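Home Climate Forum > Bedrooms > Bedding and moisture

Thread: Bamboo tile mat on a foam mattress – moisture underneath

Started December 2022

slabtemp
Thread starter

I sleep on a bamboo tile mat laid directly on a Jansen foam mattress, on a solid platform base. West-facing room, top floor of an old building in Plurkarow. I want to settle whether the mat makes the moisture problem under a foam mattress better, worse, or has no effect. The pinned thread on mattress mold assumes cotton sheets throughout and does not help me.

What I have so far: a Gurkau humidity logger, the flat type, under the mattress at shoulder height, and a second one of the same model on the bookcase at the same height as the bed. Both were checked in a sealed bag with a salt slurry before I started and agreed to within their resolution.

In October the one under the mattress read higher than the one on the bookcase every morning and dropped back slowly during the day. With the bed made it did not come all the way back down before the next night. With the mattress propped up it did.

The procedure I have been following, for anyone who wants to compare:

1. Mat off in the morning. It gets stood on edge against the wall, tiles facing out.

2. Mattress left uncovered with the window open on the latch.

3. Loggers read in the evening before the bed is made up. I do not move the lower one between readings. If it shifts, that day is thrown out.
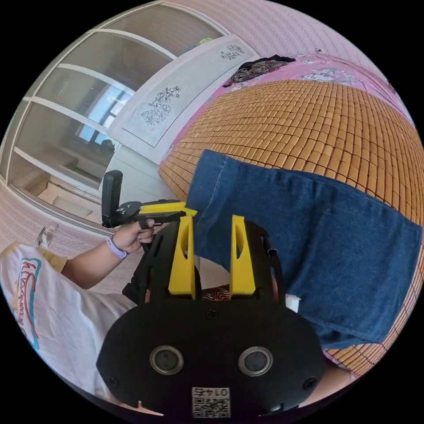
4. Mat back on, smooth side up, and the elastic loops hooked over the corners of the mattress.

Questions. First, has anybody measured with and without a mat on the same mattress? Second, is there any point in a cotton layer between mat and foam, or does it only hold water? Third, platform base: drill it, or replace it with slats?

ventgap

Replace the platform. Everything else in your post is second order.

Foam on a solid base has one open face, the top. The bottom face is sealed and it is also the coldest face, so that is where the vapor ends up. What you put on top changes how fast it gets in, and the base decides whether it gets out.

I would not drill it. Drilled holes give you dry circles and damp areas between them. I have seen the pattern on the underside of a mattress cover and it matched the drill pattern exactly.

mat_and_sheet

I disagree that the top is second order. A tile mat has a low contact area compared with a sheet, and there is air movement along the joints between tiles. Part of the sweat evaporates sideways and never reaches the foam. With a sheet the whole surface is wicking downward.

I have used a tile mat every summer for a long time and a sheet the rest of the year, same mattress. The mattress smells of nothing in August and needs airing in February.

ventgap

August and February differ in a few other ways. Room temperature, outdoor dew point, whether the window is open, what you wear to bed. You can't pull the effect of the mat out of that.

mat_and_sheet

I didn't claim to have pulled it out. I said I disagreed with second order.

slabtemp
Thread starter

The season problem is the reason I kept the mat on into the cold months. I now have a run with the mat and a shorter run with a plain cotton sheet, both with the heating on and the window closed overnight. Difference between the two loggers in the morning was smaller with the mat. It was not a large effect and I would like a longer run on the sheet before I put it in a table.

On the base: noted. The platform is screwed into the side rails and the rails have no ledge for slats, so it is a bigger job than it sounds.

dewpoint_dan_no

Check the tiles themselves. People forget that the mat stores water too. Bamboo takes up moisture with humidity like any wood product, and the cord or netting that holds the tiles together takes up more. If you stand it against an outside wall in winter, you are drying it against the coldest surface in the room.

Weigh it. Kitchen scale, mat rolled up, morning and evening. Mine varied by less than the scale could show, apart from one time when I had wiped it down and put it back too early.

slabtemp
Thread starter

It is an inside wall, but weighing is a good idea. The kitchen scale tops out well below what the mat weighs, so it will have to be a luggage scale. Resolution will be poor.

ventgap

Then it won't tell you anything. A luggage scale with a coarse step can't resolve what a mat picks up overnight. Put a piece of the same bamboo on the kitchen scale as a witness sample. Most of these mats come with a few spare tiles and a length of cord.

greywater_b

On drilling: I did it, and it worked well enough that I stopped thinking about it. Ply base, holes on a grid with a spade bit, edges sanded, underside left open. I also put a layer of spacer mesh between the ply and the mattress, the coarse kind sold for boat bunks. The mesh probably did more than the holes.

No marks on the cover after two years. I flip the mattress twice a year when I remember.

ventgap

The mesh did all of it. With mesh there is a continuous gap and the holes are just inlets. Without mesh the foam sits flat on the ply and seals. I should have said drilling alone.

greywater_b

Fine. For slabtemp, then: mesh first, since it needs no tools, and drill later if the logger says so.

slabtemp
Thread starter

Ordered mesh. It is sold by the running yard and narrower than the bed, so there will be a seam down the middle. I will tape it.

To answer a private message about the mat: it is the woven type, small rectangular tiles, tan, with dark lines between the tiles. I have had the other type too, with long thin strips running the width of the bed. The strips lie flatter but they do not follow the mattress when you turn over, and I found them noisy. The small tiles bend in both directions.

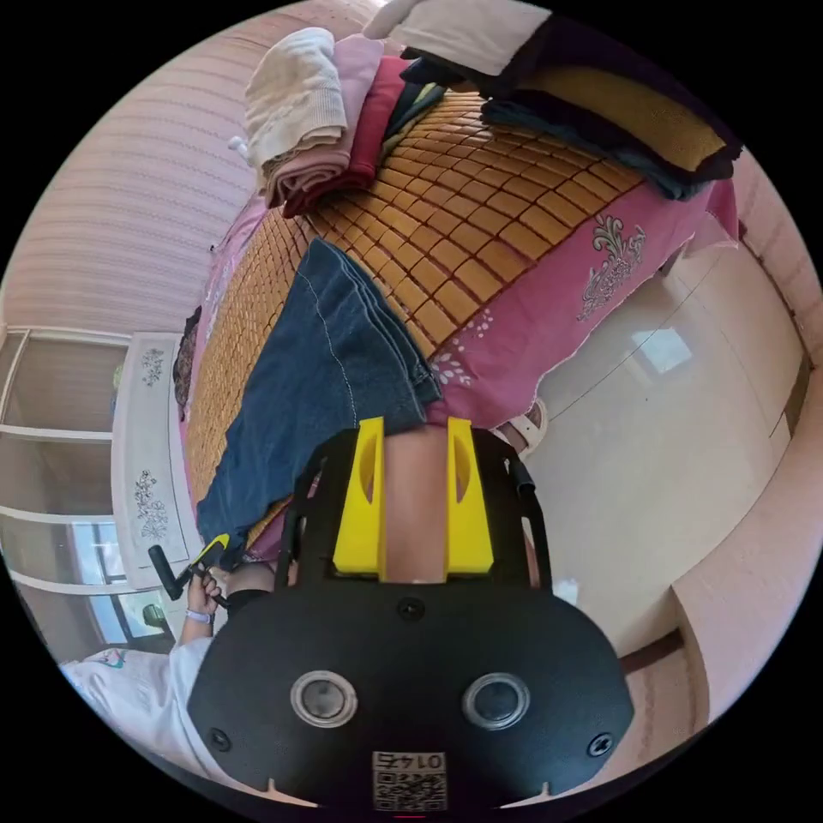
With foam this matters more than with springs. The surface drops under the hip and shoulder, and a stiff mat bridges the dip and leaves an air space. It sounds like an advantage for drying and in the numbers it may well be one, but it is not comfortable, and the strips pinch at the edge of the dip. The small tiles follow the foam down, so there is more contact. I suspect some of the disagreement earlier in the thread comes from people owning different mats.

mat_and_sheet

Mine is strips. That could account for some of it.

Cotton layer question, as it got skipped: I would leave it out. I tried a thin quilted pad under the mat for a few weeks. The pad was clammy every morning and the mat slid on it. If you need something to protect the foam cover, use a single layer of open weave and wash it often.

dewpoint_dan_no

Opposite experience with the cotton. A pad can be taken off and dried on a rack in an afternoon, and a foam core can't. I would sooner have the water in something I can carry out of the room. I agree about the sliding.

mat_and_sheet

That works if you take it off every day. I give most people a week.

tinroof

Has anybody tried solving it from the room side? I run a Somley dehumidifier in the bedroom during the day with the door closed. It pulls 500 grams of water on a normal day at this time of year. The bed is stripped while it runs. I never bothered with mesh or slats and the underside is dry to the touch.

ventgap

500 grams out of the room is not 500 grams out of the mattress. Most of it is coming in with the air and out of the plaster. Also, dry to the touch is a weak test. Foam feels dry over a wide range.

tinroof

Agreed on both counts, but the mattress is in the room and comes into balance with it. If the room is held dry for eight hours, the direction of travel is outward.

ventgap

Outward through the top face, yes. Through the bottom face on a solid base, hardly. You said the bed is stripped. Is it also lifted?

tinroof

It's lifted on one side, with a box under it. I should have mentioned it.

ventgap

Then you have a vent gap, with extra steps.

slabtemp
Thread starter

Update with the mesh in place. The seam held. The lower logger is now sitting in the mesh layer, so its readings are not strictly comparable with the earlier ones, where it was pressed between ply and cover. I moved it to the same position on the ply but it sees more air now. With that caveat, the morning reading is lower than before and it is back level with the bookcase by midday with the mattress flat. Previously it only did that propped.

I have not drilled anything yet. The plan is to leave the mat on, keep the mesh, and run the cotton sheet again for the same number of nights so that the mat comparison is done with a vented base. If the difference between mat and sheet disappears once the base is open, ventgap was right about the order of things.

ventgap

Put the logger in a thin cloth sleeve and have it touch the mattress cover, not the ply. You want to know what the cover sees.

slabtemp
Thread starter

Will do. That means restarting the series.

greywater_b

Which tape did you use on the seam? Mine let go after the first flip.

slabtemp
Thread starter

Cloth tape on both faces, pressed through the openings so that the adhesive sides meet. I would stitch it if I did it again.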